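Tidying tips I brought home from the Lemieux open day

I went along to the Lemieux open day on Sunday expecting to be bored and came home with a list for the kitchen drawer! Most of us crowded round the Skilon bench, where two robot arms were doing a spot of clearing up with a plate and some bits and bobs.

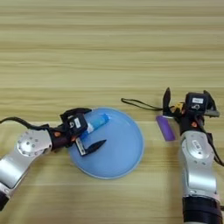

First tip, then – give the odds and ends one landing place. I've put an old saucer by the bread bin and everything small goes there until the evening, when it gets sorted properly (mine had 9 pens in it by Monday, I'm ashamed to say).

Second tip, keep the space round it clear. I'd always crammed my worktop right up to the edges, and then wondered why I knocked things over. A bare stretch of table makes picking up so much easier, even with ordinary hands.

Third, glue sticks. Push the cap on till it clicks and store them away from the cooker. Mine used to dry out by November every year.
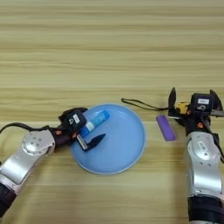 A woman next to me wanted to know whether the arms could cope with her cutlery drawer, and said she'd happily clear out the spare room for a pair if they could. I'd settle for one that pairs socks – I counted 121 odd ones last winter.

Razors I now keep in a mug in the bathroom cabinet, handle up, well out of reach of small fingers.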